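Collecting a Household Tap Water Sample

Residents of the Fellanthorpe service area may submit a tap water sample for lead and copper testing once in each billing year. These instructions apply to homes, rented apartments and small offices. Schools and licensed child care centers follow a separate procedure and should contact the laboratory before collecting anything.

Before You Begin

Request a kit from the Clerau Street counter or by mail. Each kit contains one sample bottle, a label, a return form and a sealed bag. Check that the number on the bottle label matches the number on the form. If the two differ, return the kit unopened and a replacement will be issued.

Choose a cold water tap that is used regularly for drinking or cooking. The kitchen sink is preferred. Do not use an outdoor spigot, a laundry sink or a tap fitted with a softener. If a filter is attached to the faucet, leave it in place only if the household drinks from it every day, and mark the filter box on the form.

The water must stand in the pipes for at least six hours. During that time, do not run any tap, flush a toilet, or operate a dishwasher or washing machine. Most households find it easiest to stop using water at bedtime and collect the sample at 6:00 a.m.

Collecting the Sample

1. Wash nothing and run nothing beforehand. The first water out of the tap is the water to be tested.

2. Set the open bottle under the faucet. Keep the cap in a clean place with the inside facing up, and do not touch the inner surface.

3. Open the cold tap as you would to fill a drinking glass. Fill the bottle to the shoulder line and close the tap.

4. Replace the cap firmly. Write the time of collection on the label in ink.

The bottle should be filled directly from the faucet. Water carried from the tap in another vessel may pick up traces of glaze, soap or metal, and the laboratory will report such a sample as unsuitable -- the form asks about this on line 17.
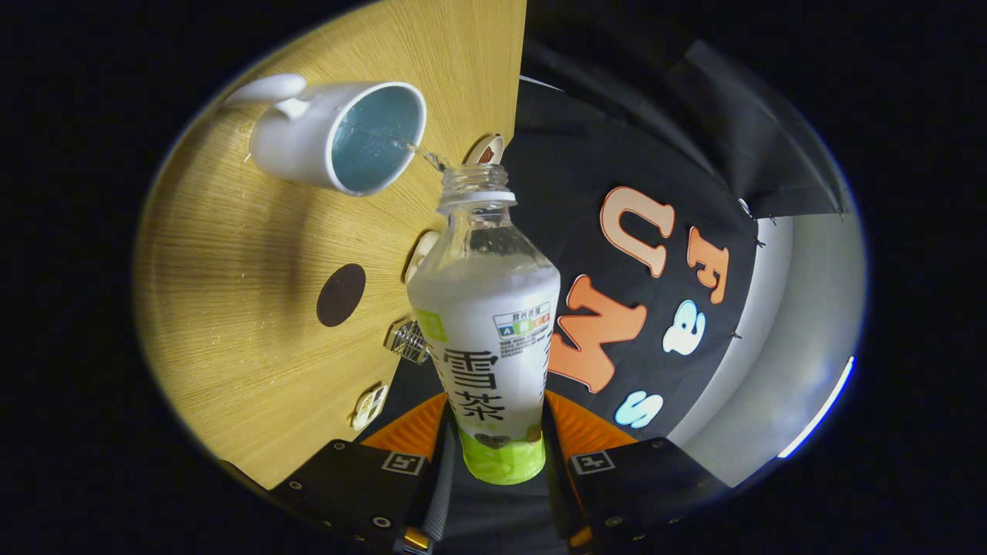
Can the sample be kept overnight before it is returned?
Samples may be held in a refrigerator until the next morning, provided that the bottle stays sealed and the form shows the true time of collection.

Completing the Form

Enter the service address exactly as it appears on the water bill. State the year the building was constructed, if known, and the material of the service line. Tenants who do not have this information may write "unknown" and need not contact the owner. The person who collected the sample must sign.

Returning the Kit

Place the bottle and the form in the sealed bag and deliver them to Room 573 before noon. Samples left in the evening drop box are not accepted -- the box is not cooled. Households located in the Pal district may use the Darero branch counter instead.

Results are mailed to the service address. Questions about a result should be directed in writing to Abdelkrim Ouazzani, Sample Intake, with the kit number included. Replacement kits for spilled or rejected samples are provided once without charge and are normally available again in September, when new stock is received.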